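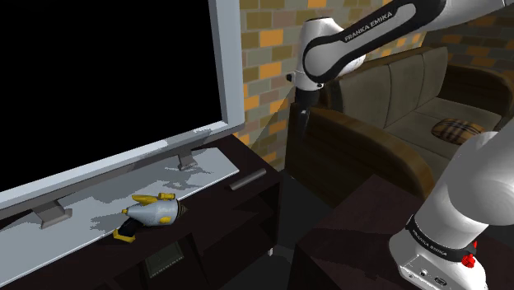
Mercado Simulation Cell: Progress Report to the Bater Fund
February 20, 2020

Summary of work since December

The simulated Franka cell is back in service after the gripper model was replaced. The arm stays on its table mount next to the television cabinet, and the living room layout agreed in the work plan has not changed. Work in this period covered the finger linkage, the contact settings and the nightly check routine.

The old gripper model let the two fingers drift apart in travel. The fault was in the joint coupling, where the right side followed the left one solver step late. Both sides now take their position from a single drive joint. Collision shapes for the finger pads were rebuilt as plain boxes.

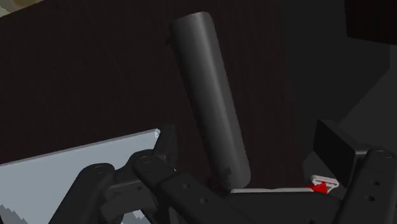 Leobardo Hinojosa
Cell Engineer, Skondomstead

After the rebuild, the cell completed 3,000 unattended cycles at the Prastville server. Of these, 1,229 were open-and-close cycles with nothing between the pads. The remainder included an approach to the cabinet top. The log shows 524 contact warnings, most of them from the first two nights, before pad friction was lowered. We have kept the lower friction value and recorded the old one in the configuration notes.

Home position is now checked at the start of each run. If any joint is out of tolerance, the run stops and the arm is reloaded from the stored pose. Previously the offset carried over into the next run and had to be cleared by hand.

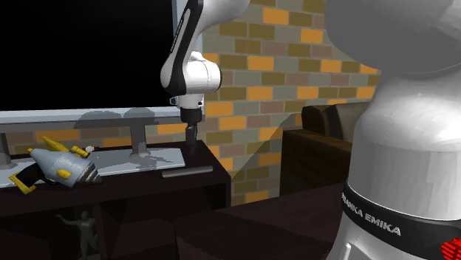 The same check reads the height of the fingertips over the cabinet surface. It takes about 306 milliseconds and is skipped only when the cabinet model has been unloaded.

Open items

Shadow edges in the rendered output are still jagged on flat, pale surfaces. This does not affect motion or contact, but it does affect the camera-based tests, and a higher shadow map setting is being tried.

The wrist mount still uses the mass values of the old gripper. New values have been entered in a test copy of the cell and will be moved across when the torque comparison is finished.

No change to the budget is requested for the next period.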